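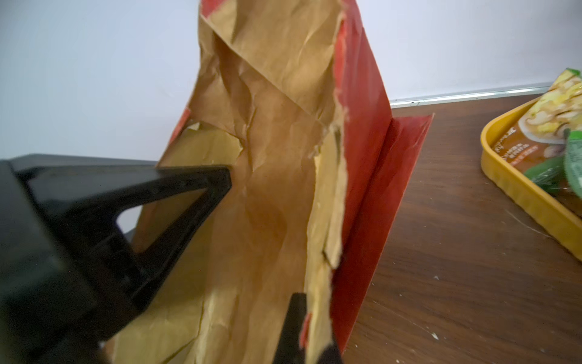

Target shooters fire at paper, and the paper they use is made for the job. Paper is a mat of tiny plant fibers pressed together, and how it breaks depends on how those fibers are packed. Rip a bag made of brown kraft paper with a shiny red outside and you get a ragged edge, with pale fluff along the tear and little strips of red still stuck to it. Those fluffy bits are fibers that pulled apart. A bag maker wants long, tough fibers so the bag is hard to rip. A target maker wants paper that breaks right where it is hit and nowhere else.

Why does the hole matter?

In air rifle shooting, the target has rings printed on it. The smallest ring, in the middle, is worth 10 points. Rings farther out are worth less. If a pellet hole touches the line of a higher ring, the shooter gets the higher score. A round hole with a neat edge is easy to judge. If the paper has split, it is hard to tell where the pellet went through.

The shape of the pellet

Pellets come in different shapes. Some have round or pointed noses. These push into the paper and can stretch it before it breaks, and the hole may close up a little afterward. The pellets used for matches have flat fronts. The flat front has a sharp rim that punches out a circle, much like a hole punch from your desk drawer.

Close calls

Sometimes a hole is so near a line that no one can tell by looking. Then a judge uses a scoring plug. The plug is a small metal pin with a wider rim. The judge sets it gently in the hole and looks through a magnifier to see whether the rim touches the line. The plug goes in only once, because pushing it in again could make the hole bigger.

Do all ranges use paper?

No. Many big matches use electronic targets that find each shot with sound or light and show the score on a screen. At the Drilitau range, the junior class still shoots at paper cards, and each shooter takes the cards home.

Trying it yourself

You can test paper without a pellet. Use a hole punch on a sheet of newspaper, a piece of thin card and a paper towel. Look at each hole with a magnifying glass and see which one has the smoothest edge.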